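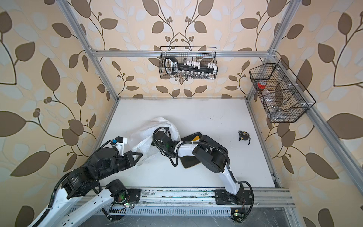
Gratham Code of Practice for Two-Arm Work Cells

The Gratham Code of Practice for Two-Arm Work Cells, usually called the Gratham Code, is a voluntary set of rules for small table-top stations in which two robot arms share one work surface. It covers the layout of the station, the fixing of cables, the storage of tools and the handling of soft items such as bags and cloth. The code is kept up to date by Golateck and is used mainly in teaching workshops and small laboratories.

Background

The first draft was written at the Gratham workshop by a group led by Philomena Addo. Earlier house rules had been drawn up for single arms and said little about what should happen when two arms could reach the same object. The Atinga site adopted the draft with small changes to the section on storage, and these were later taken into the main text. The current edition has 11 sections and 2 annexes.

Layout

Section 3 deals with the frame and the table. Arms are to be mounted on a fixed rail, and the table should be pale and plain so that dropped parts can be found. Wall coverings inside the enclosure may carry a pattern, but must not be shiny. Tools that are not part of the task should be kept in baskets or on racks fixed to the frame or wall. Any item left on the table during a run, for example a tray or a tape measure, must be written into the task sheet. Small metal parts are to be stored in a closed-bottom compartment.

Cables

Cables along an arm must have enough slack for the full range of movement, with no loop able to catch on the other arm. Once they reach the base they should run in a duct. Circuit boards near the arm bases may be left uncovered only where their status lights need to be read, and they must be fixed in place. A check of all cable ties is required after every 30 hours of running.

Shared handling

Section 6 is the longest. It requires that one arm be named as the holding arm before both grippers touch the same item. Thin plastic bags are treated as a special case, as they fold and slip in ways that are hard to predict. The holding arm should press or grip the bag first, and the second arm should approach at reduced speed. If either gripper loses the bag, both arms must stop before a new attempt is made.

Records

Each station keeps a log of runs, stops and repairs. Skavilik, the log format named in Annex 2, was first tried at Atinga, where 2,210 runs were entered during the trial. Paper logs are still allowed.

Revision

Proposed changes are collected throughout the year and reviewed each February. Stations may continue to follow the previous edition until their next full inspection.

See also

Cable management
Robot end effector
Work cell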